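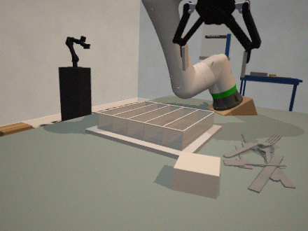 A see-through cutlery tray with six long compartments.

The Drawer Month
Thursday, January 12, 2023

Hello again from Codstead, where it has rained since New Year's and I have run out of excuses to leave the kitchen alone. Last year I told you all that January was going to be Drawer Month at my house. Then I got a cold, then it was February, and you were very kind and didn't bring it up (except Guðlaug Steinarsdóttir, who brought it up twice). So this year I started on the second of January, before breakfast, with the worst one.

You know which one I mean. Ours is to the left of the stove, and it sticks if you pull it from the right side. It's supposed to be for cooking tools. I tipped the whole thing out onto the table and found four can openers, a key that fits nothing, the instructions for a blender we gave to my sister, candle stubs, a bag of those little bread clips, and a lot of chopsticks that don't match each other. Also my good vegetable peeler, which I had replaced in May after blaming everyone in the family for throwing it out. Sorry, everyone.

I'd read plenty of advice on this and most of it starts with shopping. Buy the dividers, buy the bins, buy the label maker! I did it that way when we first moved in and ended up with a very nice set of bins that were an inch too tall for the drawers. They live in the garage now and hold paintbrushes. So this time I emptied first and put back only what I had used since the fall, and the rest went in a cardboard box in the hall closet. If I go looking for something in the box, it earns its place back. So far I've fetched out the garlic press and one can opener. My husband fetched out the egg slicer, which I had hoped he wouldn't notice was gone.

The forks and spoons were harder than I expected. We have my mother's set, which is missing most of its teaspoons, and the everyday set, and then a third set that I believe came to us one piece at a time from potlucks. I was all ready to be strict about it. Then I picked up the serving spoon with the bent handle that my mother used for mashed potatoes every Sunday, and I sat down and had a cup of tea instead. The spoon stays. The potluck forks have gone to the church hall in Pulberg, and some of them may be going home.

A few of you wrote in after the December letter to ask how I decide what goes where, so let me tell you what has worked for us, and you can take or leave it. The things I grab with wet hands live closest to the sink. The sharp ones are on a rack on the wall now, after an argument between my thumb and a paring knife. Knives, forks and spoons go in the same order they were in when I was a kid, forks on the left, and I've given up pretending there's any logic to it. I tried moving the spoons once and we all kept stirring our coffee with butter knives for a week.

Measure your drawer on the inside, by the way, and measure it at the front and at the back. Ours is narrower at the back by the width of a pencil. Measure the height too, with the drawer above it closed – I learned that one from the paintbrush bins. And line the bottom before you put anything back. I used the leftover end of a roll of shelf paper, the yellow kind with the lemons, and I keep opening the drawer just to look at it.

Jytte Bach wrote to say she does one drawer a night while the pasta boils, ten minutes on the timer, and whatever isn't finished when the timer goes gets shoved back in. I love this. I tried it on Monday and overcooked the pasta, but the drawer with the dish towels looks wonderful. She also folds her towels in thirds and stands them on end like file folders, and I can report that it works fine until someone in your household needs a towel from the middle.

I still have the junk drawer to do, and the one with the batteries. The battery drawer scares me a little. Does anyone have a good way to tell the live ones from the dead ones without a tester? I've been told you can drop them on the counter and see whether they bounce, and I'd like to hear from somebody who has tried it before I start flinging batteries around.

Two bits of housekeeping. The kitchen swap at the Dronanura tea room is on again this month, on the last Saturday, from 10 until noon. Bring anything clean and working, take home whatever you like, and please no more fondue sets, we have enough to open a restaurant. Admission is $5 and includes a cup of something hot. And if you borrowed my big cake carrier after the harvest supper, I'm not mad, I'd just like it back before my grandson's birthday.

Next time: the spice shelf, and what I found at the very back of it. The nutmeg was older than my car.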